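3.2 What people told us about fruit

I went into this section expecting to write about breakfast, and I mostly didn't. Najwa Dabbas and I sat down with 30 households in Wiltwood and asked where they keep fruit at home and when they eat it. 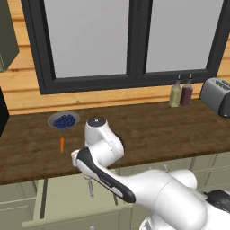 Most people started with the fridge and then corrected themselves – the fridge is where fruit goes to be forgotten, one man said, and I wrote that down twice. In nine homes the answer changed depending on who was talking, which I loved (and which made the coding a pain).

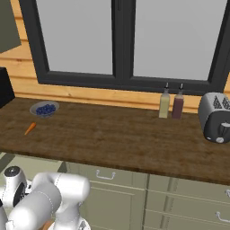

Figure 2. Fruit kept on the counter.

Snacking was the part I'd underrated. People graze while the kettle boils or while they're on the phone, and they don't count it as eating. Berries came up a lot here – a heap of blueberries in a shallow bowl, as in Figure 2, asks for no peeling or knife, so a handful goes missing and never makes the food diary. Our Te Moana pilot had the same gap, and I come back to it in Section 4.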